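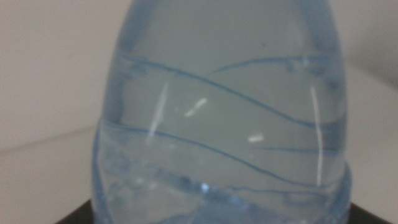

A machine that can hold a bottle is still not a machine that can tidy a kitchen, one reader wrote under the previous version of this checklist, and asked why we inspect such small things before the big ones. My answer is in the comments to sections 2 and 3.

Household handling check, Preva test kitchen, revised in December
Machine: Orik arm with two-finger gripper, fixed on the worktop
Chores: bottles to the crate, worktop wiping, cutlery to the drawer
Marks used: OK / Not OK / Repeat

1. Before power is on

1.1 Emergency stop can be reached from both sides of the worktop. OK
1.2 Cable is fixed and does not cross the floor. OK
1.3 Finger pads have no cuts and no grease. Repeat
Comment: The left pad had a small cut. It was changed, but the new pad is a little harder than the old one. I ask that we write down the pad type each time.
1.4 Floor line is visible at 40 cm from the worktop. Not OK
Comment: The tape has come up at one corner. Please put new tape, not more tape on the old one.

2. Bottles

2.1 Arm stops when a hand comes over the floor line. OK
2.2 Full bottle is lifted and put in the crate without falling. Repeat
Comment: 132 lifts in this round, 11 drops. All drops were with soft bottles of thin plastic. With glass we had none, but glass was tried much less, so I would not make a conclusion from it.
2.3 Gripper closes on the stiff part of the bottle. Not OK
Comment: A bottle like the one in the photo has a ridged band where the plastic steps inward. I would like the fingers to close at such a place. The arm chooses the middle of what it sees, and on a clear bottle it does not always find the same middle.
2.4 Cap is checked before lifting. Not OK
Comment: The arm does not check this at all. A person must do it. For me this is the most serious point of the page - a full bottle with an open cap, near a socket, is a danger and not only a mess.
2.5 Empty and full bottles are handled with different force. OK

3. Worktop wiping

3.1 Cloth is held during the whole wipe. OK
3.2 Wiping stops when an object is in the way. Repeat
Comment: It stops for a cup. It did not stop for a teaspoon, and pushed it over the edge. The Dustix cloth holder is better than our own clip, but it makes the arm blind for low things.
3.3 Water on the floor after the chore. OK, none found

4. Cutlery

4.1 Knives are removed by a person before start. OK
4.2 Drawer is closed with light force. OK
4.3 Time for one full basket. 76 minutes
Comment: I write the time only as information. A person is much faster, and I am asked about this in every visit. For the safety part, slow is good.

5. Can it work alone?

Not yet, in my opinion. Wiping may be done with a person in the next room after 3.2 is repaired. Bottles must be watched. The colleagues at Birhane let their arm work in the evening with the door locked, and I understand the idea, but it does not help with a leak.

To do before the next check: new tape (1.4), pad type in the log (1.3), cap check by a person, signed (2.4), teaspoon test again with the Dustix holder and also without it (3.2).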